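Old Pascal app, dates come out wrong after moving to Lazarus

Posted by Toivo Halonen

Inherited an order entry program at work, written in Delphi 3, in-house name is Radico. No original dev around anymore. I got the source to compile in Lazarus after a few evenings, most of the forms open fine, but every date read from the old data files is garbage. Years in the 1800s, that sort of thing. Records are plain "file of record", no database. The strings in front of the date look right, everything after it is shifted. Do I need to write a converter or is there some setting? Would rather not touch the files, the old exe still runs on 2 machines in the warehouse and people use it every day.

Assunta Gentile

Sounds like record alignment. The old compiler and yours dont have to pad fields the same way, so a double after a short string can land a few bytes off. Print SizeOf(YourRecord) in the new build and compare it to file size divided by number of records. If they differ thats your problem.

Don't just slap "packed" on it and hope. Check if the old project had {$A+} or {$A-} in the options file first. If it was off, packed is right. If it was on, try {$PACKRECORDS 4} or 8 above the type and look at SizeOf again.

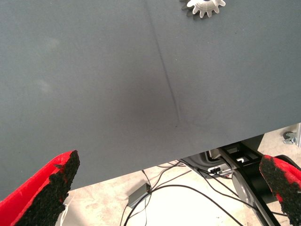 Also look at your strings. In old code "string[9]" is a short string with a length byte, so 10 bytes on disk, and thats fine in both. But if anybody changed one to plain "string" while getting it to compile, you are now reading a pointer. Had this in a program called Baidoo, took me 3 days to find one field.

Work on a copy of the data, obviously. Opening with Reset defaults to read/write, set FileMode := 0 before it.

Gerardo Donati

just rewrite it in C#, pascal is dead

Chiharu Kamata

Ignore that, rewriting an order system because of one date field is silly.

Assunta has it I think. One more thing, if the type is TDateTime it's a double counting days from Dec 30, 1899, so a zero shows up as 1899 and a small negative gives you the 1800s. If only SOME records are off, those might be blank dates and not alignement at all. Dump one record in a hex viewer, takes 4 minutes.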